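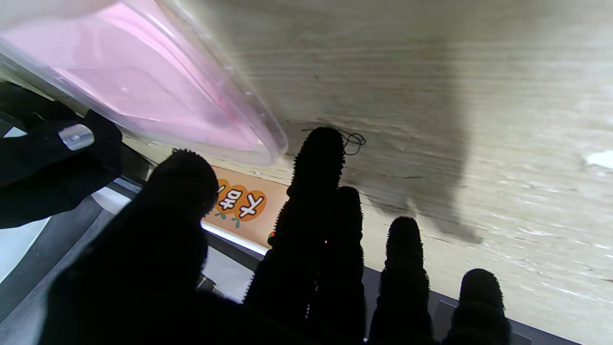 Odthorpe Town Council voted this evening on Measure 2, the proposed change to the rules on gifts to elected members. The measure passed its first reading and will return in July for a final vote.

Under the current rules, members must report any gift worth more than $100 at the end of the year. The measure would require a report within the same month. 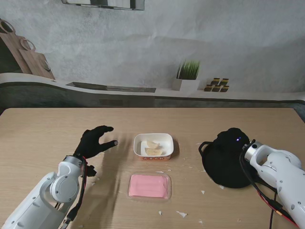

Galtine Kubíček
Clerk to the Council, Odthorpe

The council received 1,636 written comments on the measure. Of these, 1,161 came from residents of the Fokik ward.

A motion to exempt travel costs was withdrawn before debate. It may be filed again ahead of the second reading.
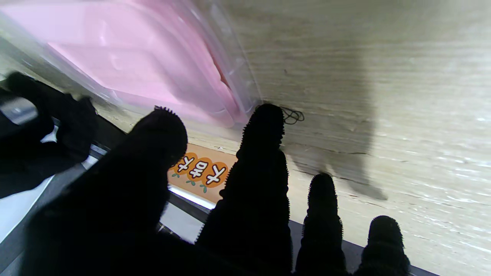 How to comment before the final vote

Written comments may be left at the Clerk's office until 5 p.m. on any business day. Please include your name and street address.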